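Etinard Blackout Curtain, heavy weight

Item 589
Width per panel: 57 inches
Sold as: set of 2 panels
Color: black only

The Etinard is our heaviest curtain for workrooms, small stages and photo corners. The cloth is woven thick and dyed black on both sides, so you can hang it either way. We sew the side seams double and leave the bottom hem open on request, if your ceiling has an unusual height.

Hanging: the top has a wide pocket for a rod and also a tape for hooks. Please use a rod which can carry the weight - thin spring rods will bend.

Care: wash cold, alone, the first two times. Do not use bleach. Iron on low from the back side. Small creases go out after a few days of hanging.

Delivery: orders from the Bickerstaff warehouse leave before noon. Longer panels are cut to order and cannot be returned.
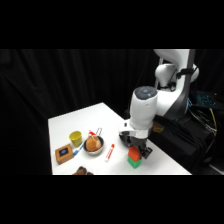
Page text: Nivaldo Lopes / Drerley product desk / updated October

Matching tiebacks are sold separately, item 243. For a sample of the cloth, write to Obsa Gebreyes at the order desk and give your postal address.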